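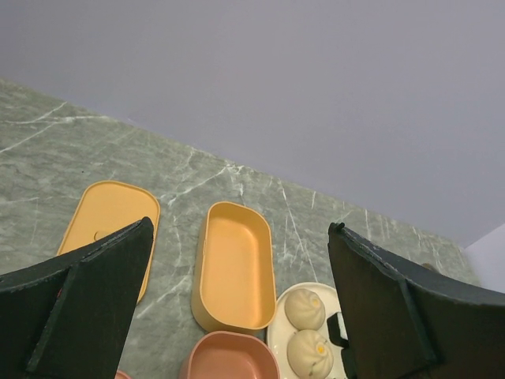

Why does wheat starch paste turn thin and watery after a few days?

The starch gel slowly lets go of its water when it stands, and bacteria and mold begin to eat what is left. The colder the paste is kept, the faster the first thing happens and the slower the second one. So the refrigerator helps against the smell but does not help against the weeping. For repair work on paper I make a small batch and accept that I must make it again.

20 March 2025, Dekoren bindery, bench notes

I write this down because Chaminda asked me the question above and my spoken answer was not so clear. Also I want to have the paste recipe in one place. Until now it was on a piece of card which has become brown and cannot be read where the water amount is.

Paste, as made today. One part wheat starch by volume to six parts water, the precipitated starch from Kemik, not flour. Soaked overnight in part of the water. The rest of the water I heated first and then poured the soaked starch in slowly while stirring. It became thick quite suddenly, as it always does, and after that I kept it on low heat for 20 minutes and did not stop stirring. The last batch I took off too early, and I think this was the reason it felt grainy under the brush. Today it came out translucent, a little gray, and it fell from the spoon in one piece.

Cooled under a wet cloth. Strained through the horsehair sieve twice. For the guards I thinned it to the consistency of thin cream. For the spine lining I left it as it was.

The sieve needs a new frame. I have tied it with linen thread for now.

Work on the Plernard parish register. This is the volume with leaf 526 loose, and the leaves after it are pulling at the sewing. The folds are split at the tail mostly, and at the head in the last gathering. Somebody before us has repaired several folds with gummed tape, the shiny type, and this has made the paper stiff, so it has cracked again just beside the tape. I removed the tape from 13 folds. I used a poultice of methyl cellulose, left it until the gum was soft, and then lifted with the bone spatula. Most came away cleanly. On two folds the surface of the paper came up with it, a little skin of fibers. I laid these down again with thin paste and pressed under blotter.

Before any of this I tested the ink in each hand that appears in the section. The brown inks did not move. There is one violet ink, used for small notes in the margin, and that one bleeds immediately. No water near the violet notes, please. Where a fold passes close to one of them I used the paste nearly dry and dried it at once with the warm spatula through silicone paper. I have put a slip of white paper at every opening that has violet ink. Please do not take the slips out before the whole volume is finished.

Guards: Japanese paper, the medium weight, torn with a water line and not cut. I tried the light weight on the first fold and it was too weak for sewing through. The medium is perhaps slightly too thick when all the guards are together. The swelling at the spine is what worries me now. If I guard the inside of the fold only, and put nothing on the outside except where there is real loss, I think the text block will still fit in the old boards. Brynhildur thinks it will not fit. We will know when the next gatherings are dry and we can press them together.

The question of boards. The old boards are good, only the corners are soft. Halfdan would like to keep the spine leather and put it back over new leather. I agree with him in principle, but the old leather is powdery on the joints and I am not sure how much can be lifted. I will try a small area at the tail first. If it breaks, then we keep the label and box the rest.

About grain direction, because I made this mistake myself: the new lining paper in the flat drawer has the grain the short way. The label on the drawer says the opposite. I corrected the label in pencil. Please check by bending the sheet before you cut, also if you trust my pencil.

Agnes came in the afternoon with the thread. It is unbleached linen, thinner than what we had, and it will help a bit with the swelling. She has also the idea to sew on the original cords, as they are strong enough in the middle. I pulled at them and I think she is right for the middle ones. The kettle stitch at the head will need to be new completely.

The parish would like the register back in July. It is possible if the leather does not surprise us.

To do next:
Change blotters on the pressed folds, morning and evening.
Order silicone paper, we are on the last roll.
Ask Bergþóra for the photographs of the sewing before it was taken apart. My own drawing does not show which station was skipped.
Make new paste. What is left from today may be used for covering practice boards but not for the register.
Brush with the loose ferrule: do not use it, it drops hairs in the paste.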